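July, just after lunch

Fruit sorting day at the Modby workshop, and I finally got the blue cloth out of the bottom drawer (it's been folded under the Munmont samples for ages, so it's all humps at the back and I couldn't be bothered to iron it). I like it though - the yellow stripes are bold enough that you can tell someone "oranges up to the thick one" and they know what you mean. Much nicer than the bare bench, and it stops things rolling quite so far!

The plan was to set the fruit out in a line leading up to the basket, mixed colours, nothing fussy. Eleri Sayce wanted them all in order of size, I wanted them any old how, and we ended up doing it my way as she had to take a call from Ililley.

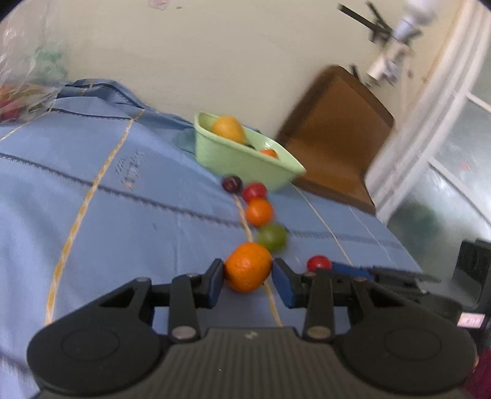
Orange held over the striped cloth, with the green one next in line.

I do love the skin on that orange, all dimples and tiny dark specks. The shop ones we had in last time were so polished they looked like snooker balls. Cost me 45p each at the Sundaram stall, the green ones were 53p, and I got 8 pounds' worth altogether, so receipt is in the tin if anyone wants it.

Things for next time. Put a damp towel under the cloth, it creeps towards you when you lean on the bench. Swap to the shallower basket if we can find it - Eleri thinks it went back to Ililley with the trays. And somebody please eat the spare fruit, it's in the bowl by the kettle and it won't keep past the weekend.

Second go at 70 minutes past the first, same cloth, order of fruit changed.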